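3.2 Materials

Play steamers of the Estutico pattern were compared on a gridded tabletop. Fig. 3 gives the set in use.

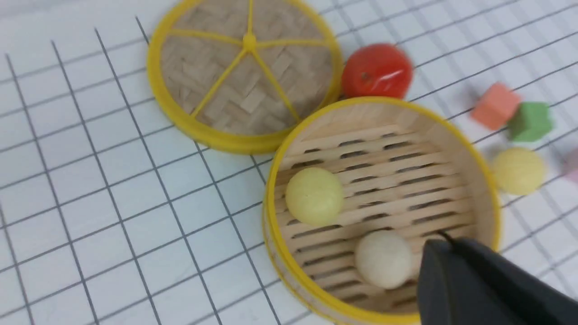 Fig. 3. Basket, lid and small play food.

Latel objects that a slatted floor may stop a ball from rolling and so favor the basket in any sorting task.

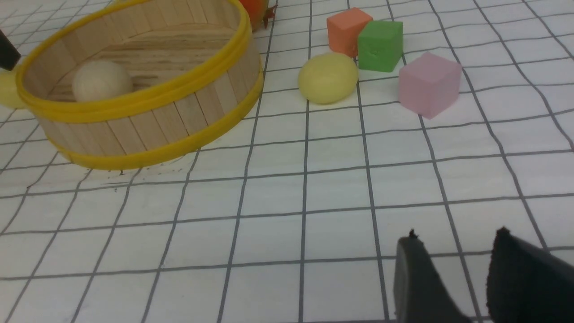 Floor type was therefore logged in all 118 trials. The basket wall – upright wooden sticks between two yellow bands – was treated as a constant. Balls at rest beside it were scored as outside.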